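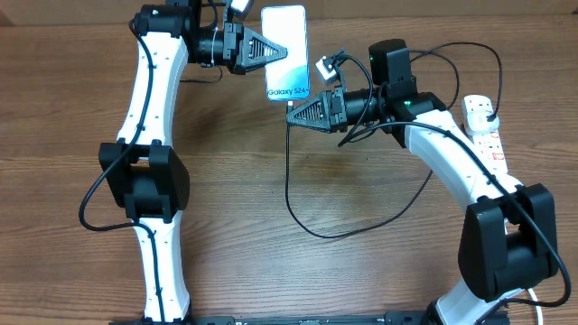
Student Projects / Consumer Studies

What Happens to the Box? Phone Packaging in Student Households
Project report by Minttu Lappalainen
Supervisor: T. Seppälä

Background

Most new phones come in a small, stiff cardboard box with a close-fitting lid. The box is sturdier than it needs to be for the trip home, and many people don't throw it out. I wanted to find out how long students in Laromwood keep these boxes and what they use them for. The project grew out of a course unit on household waste, where we sorted our own trash for a week and I noticed that I had no phone boxes in mine, although I had four in my closet.

Method

I handed out 90 paper forms in the two Pallen Street dorms and got 74 back. The form had 11 questions. Most were multiple choice, and the last one left space for comments. I also spoke with the person who runs the trade-in counter at Cudus, a secondhand electronics store near campus, and looked through the store's price list for one month.

Two of the questions were badly worded. Question 6 asked "Do you still have the box?" without saying which phone was meant, and several people answered for an older one. I left question 6 out of the results.
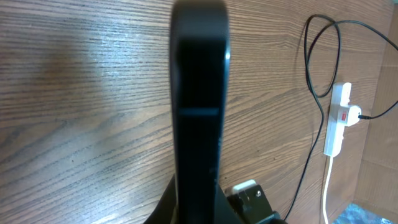
Results

The most common reason for keeping a box was resale. People expect to get a better price with it, and at Cudus this was partly true. The store pays a little more for recent models in their original box and nothing extra for older ones. The counter also uses the label on the box to check the storage size, for example when a seller says 256 GB and the label says 512.

The second reason was the warranty. Many students believed they would lose it if they threw out the box. None of the warranty leaflets I was shown said so. What they asked for was proof of purchase, and a few students did keep the receipt inside the box.

Other uses came up in the comments: spare keys, foreign coins, sewing things, seeds, old SIM cards. One person had used a lid as a drawer divider since high school. 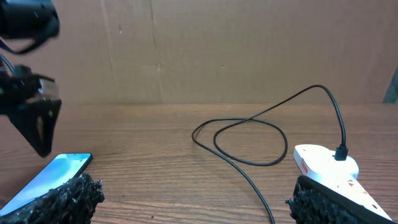
Fig. 3. Smartphone on a table with the screen lit.

Students who had bought their phone used mostly got it without a box, and they rarely missed it. When they did, it was because the phone was meant as a gift.

Discussion

The sample is small and comes from two buildings, so it says little about families or older people. Dorm rooms also have limited storage, and I would expect boxes to pile up more in a house. Several students wrote that they only clear them out when they move. A second round of forms at the July move-out would show how many boxes end up in the paper recycling bins, and whether the plastic trays are taken out first.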